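Setting Up the Stacking Table (Groltau block set, beginner level)

1. Clear the table and spread the cloth. I pull mine tight at the corners, because a wrinkle under the bottom block will tip everything (ask me how I know!).

2. Pick your two starter blocks, one red and one blue. Leave the other 14 in the bag for now, you really won't miss them.

3. Set the blue one down first. It's your base, so give it plenty of elbow room.

4. Bring the red one in over it, nice and low, and get it lined up before you let go.

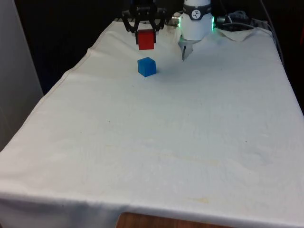 Note: I like to stop for a breath at this point. Rushing the last little bit is how I lost most of my early towers, and I had a lot of early towers.

5. If the base is sitting crooked, put the top block aside and square up the bottom one first. Slide it gently, no lifting.

Caution: don't use spray cleaner on the blocks. A damp rag is plenty, and do the cloth separately. 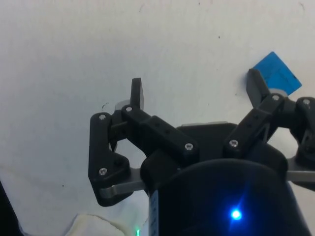

Neelam Dwivedi wrote in to say she skips the sliding and turns the base by two opposite corners, which keeps it from wandering off. I tried it and she's right, so use whichever you like.

6. Add a third block only when the first two stay put.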